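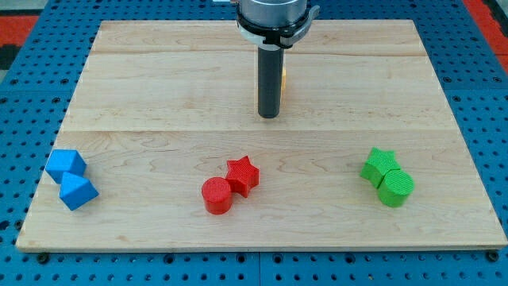 1 min read

Sterkano seeks participants for a study of household water hardness and kettle scale in the Perrin and Tolter service areas.

Eligibility: adults on municipal supply, no softener installed, same address for the past 11 months. Renters may apply.

Participants collect 4 tap samples over a 72-hour period, log each kettle use and return the kit by prepaid mail. The first sample is drawn Saturday before 9 a.m. – do not run the tap beforehand. Bottles must be filled to the line and kept out of direct sunlight.

Compensation is a gift card, issued once the log sheet has been checked. Incomplete logs are not paid.

Enrollment closes in October. Send your zip code and kettle type (plastic, steel or glass) to Moushumi Bhattacharjee, Field Sampling.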